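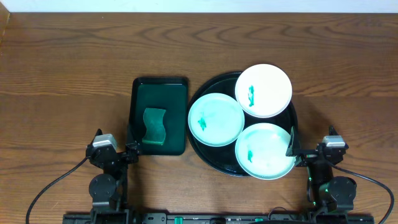 3. Plate cleaning at the Plivport canteen

Work in this period moved from clearing tables to wiping plates. The two-arm station supplied by Stutier is being taught with three plates, a sponge in its own tray and green marks to be wiped away. Staff at Pesent guide the arms by hand for 60 minutes in each shift.

Effect on staff

Four kitchen assistants have been trained to run the station. Their hours and pay are unchanged. They report less time standing at the sink, but more time setting out and checking plates – a duty missing from their present job descriptions. Revised wording has been sent to the staff side for comment.

Next steps

Trials with 10 plates per round are planned for September. The remaining grant from Ra will cover training for the evening team.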